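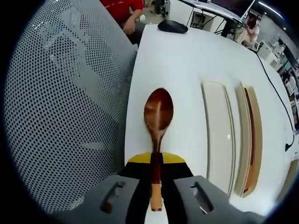 Cavbridge, June – Kitchenware maker Plerer has announced a new range of wooden spoons and serving trays for homes, canteens and small cafés. The range, called Lolasik, goes on sale this month through the company's shop in Cavbridge and through its trade partner, Tekin. It includes a spoon with a deep reddish-brown, glossy bowl and a handle that ends in pale, unvarnished wood, together with long, narrow trays in cream shades. All items may be bought singly or in sets.

The Lolasik range consists of 23 items in total. The spoons are offered in 3 lengths, and each length is available with an oval or a round bowl. The trays are sold in pairs and have raised rims, so that spoons, ladles and other tools can be put down beside the hob during cooking.

"Our customers asked for a spoon that looks well on the table and is comfortable in the hand over a long morning's work," said Hüsnü Ersoy, Head of Product at Plerer. "We spent a good deal of time on the neck and the balance of the handle. The colour was settled last, after we had compared a number of finishes under kitchen lighting."

Before the launch, Plerer supplied early versions to about 600 households and catering kitchens. Their comments led to a slightly deeper bowl on the longest spoon and to a lower rim on the smaller tray. A first production run of 1236 sets has now been completed and is ready for delivery.

Plerer advises that the spoons be washed by hand and dried before storage. Spare trays may be ordered separately, and a care leaflet is supplied with every set.

Trade customers may order through Tekin from the launch date – the minimum order is 3 sets. Members of the public may view the full range at the Cavbridge shop, which opens at 9.30 am.

Press enquiries and requests for samples should be addressed to the Plerer press office, Cavbridge.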